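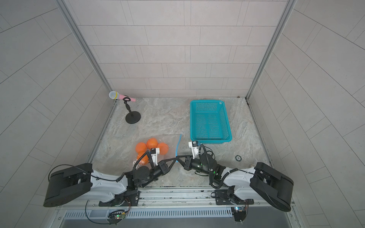 Necati Karaca wanted to know whether the tile plant at Brester still lets people in past the showroom, and whether the trip is worth it for someone who only has one bathroom to do. Yes to the first. For the second, it depends on how much you like kilns. I went in July 2024 and these are my notes.

Brester is a small town with one main street and the plant sits past the end of it, behind the feed store. The sign at the road still says Okex, the old company name. Turn in there anyway. Visitors park on the gravel to the left. The tour costs 4 dollars, cash only, and you pay at the desk in the showroom. They hand you safety glasses and a pair of foam earplugs. Closed shoes are required and two people in our group had to borrow rubber boots.

Our guide was Orhun Akyol. He has worked on the glaze line and in the warehouse, and he answered most questions without looking anything up.

We started in the clay shed. The clay comes in by truck and is stored in open bays, kept apart by color. It gets ground with water, then dried to a powder that feels like flour with a little sand in it. We were allowed to put our hands in a bucket of it. It took a while to get it out from under my nails.

The press room is the loud part. The powder drops into a mold, the press comes down, and a tile slides out that you could snap with two fingers. A belt carries the tiles through a dryer and then to the glaze line, where they pass under a sheet of falling glaze. The day's run was a white wall tile. I had hoped to see one of the marble patterns being printed, but that line was down for cleaning.

The kiln is a long tunnel with rollers. A tile takes 40 minutes to get from one end to the other. It was very warm along that wall and we did not stay long. After the kiln the tiles are checked for chips and warping, and the rejects go in a bin to be ground up and used again.

The last stop was the sample room, and for me it was the most useful. They have the same pale gray tile set three ways on three boards: straight stack, half offset and one-third offset. Akyol said long tiles often have a slight bow, so the one-third offset usually comes out flatter than the half. My installer had told me the same thing and I had not believed him. There is also a board with grout colors - bring a piece of your own tile if you have one.

The seconds shed is open after the tour. Boxes are marked down 30 percent and you have to carry them yourself. I bought four boxes of a line called Flereck, in light gray, and one was short a tile. Check before you load. The marbled floor line, Tawhiri, was sold out in seconds and only available at full price.

The whole visit ran 100 minutes. There is a restroom by the desk and a vending machine, but no place to eat. The diner on the main street stops serving lunch at two, so I had crackers in the car.

The plant shuts down for maintenance in August and there are no tours that month. Call the showroom for fall times.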